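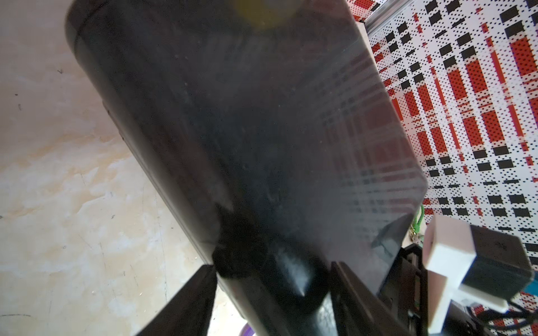

Liven reckons we should stop calling it a chore robot until it can do a whole chore, start to finish, with all of us out of the room. Message came in overnight, two lines, the second one being "a dishwasher does a whole chore". Fair. Wrote back that a dishwasher doesn't load itself. No answer yet.

04/02/2018, bench notebook, Brurholm workshop

Carrying on with the sweeping and wiping list. Same question as every week – could we hand any of this over yet, even the dull bits. Short version: some reaching, some gripping, not much cleaning.

Things that get in the way, in the order they annoyed me:

Tinted sheet. Scuffed smoky plastic is a pig for the wrist view. Glossy one way, dusty the other, and you half see the pattern through it. Depth is all over the place on that sort of stuff. A person just knows there's a sheet there and goes round it. Ours thinks there is a hole, or a wall, depending on the angle. Tried lowering the bench lamp, a bit better, tried turning it off, worse. Matt tape along one edge helps but then you are taping up the house so the robot can tidy it, and Liven will have a field day.

Handles. Thin black round ones against black fingers, shiny along the top. The highlight moves when the arm moves so the tracker follows the highlight. Told myself in May I'd wrap all the handles in something pale and I still haven't. Do that.

Patterned backdrop. The red and black check with the dots on white is far too busy. Matching loves it, too much, finds the same corner over and over. Good for knowing where the arm is, rubbish for finding something small in front of it. Keep it for calibration, hang the plain one for chores.

Runs. Batch of 500 in simulation finished before lunch, looks lovely, means very little. The log on the real arm now stands at 1,761 attempts since we started the count, all tasks lumped together, which is silly, need to split them. A failed wipe and a failed pick are not the same failure. A failed pick you can see. A failed wipe looks exactly like a good wipe unless you run a finger over it.

That's the bit I keep coming back to. Checking the work. For the shop floor it is easier, a part is in the tray or it isn't, the bolt is at torque or it isn't. At home "clean" is whatever the person who lives there thinks is clean. We have no number for it. Skevance want a number by the next review. I can give them grip force, time per stroke, area covered. None of those is clean.

Hours. Did the sums on the back of an envelope, then did them again as I didn't like them. To get one benchtop cleared and wiped by the arm takes 8 minutes when it goes well, plus me standing next to it with a hand over the stop. I can do the bench in 2. So at present it costs me six minutes and my full attention, to save me a job I don't mind much. Bringing me out of the loop is worth more than making the arm faster. Even if it took an hour, if I could go and do something else for that hour it would be worth having. Speed is the wrong thing to chase, I think. Said so at the Maihi call and got a long silence, then a question about speed.

Shop floor vs house, for the write-up:
– sorting offcuts by size: nearly there, would leave it running over lunch, not overnight
– fetching a tool from a known rack: yes, if folk put the tool back where it lives (they don't)
– sweeping: can hold a brush, pushes dust into a new place
– wiping: flat and bare, ok. Anything standing on it, no
– laundry: not attempting this year, ask me again
– anything behind see-through or half see-through plastic: no

Cables. Need a proper clip for the green one at the wrist, it loops out more than I like and sooner or later it is going to catch on a handle or a cupboard knob. The black ones by the bracket want bundling tighter as well. Print a new bracket while at it, with a channel down the back. White is fine, just don't make it any chunkier, the arm has to get into cupbords.

Grip force on round things. Current setting is what we use for square stock. Flat fingers on a rod only touch along a line so it wants to roll. Soft pads, or a shallow V cut in. V is quicker to make, pads are kinder to other people's broom handles. Order pads, make the V in the meantime.

Also the approach path. It comes in from below nearly every time and so the rod ends up hiding half of what the camera needs. Ask planner for a sideways approach and see if it sulks.

What I'd tell someone who asked in the pub: it can hold the tool. It can move the tool along a path you like. It can't yet tell when to stop, or that it has missed a bit. Most of housework is noticing. The factory people get round that by making every piece arrive in the same spot, facing the same way, and you can't do that to a kitchen.

Liven just replied. "Neither does the robot." Took me a minute. Meaning it doesn't load itself either, I have to set the whole job out for it first. Yes ok.

To do: pale wrap on handles, split the log by task, plain backdrop up, green cable clip, pads ordered, V fingers on the mill if it's free, draft something for Skevance that isn't just area covered, check wether the bench lamp can go on the other side.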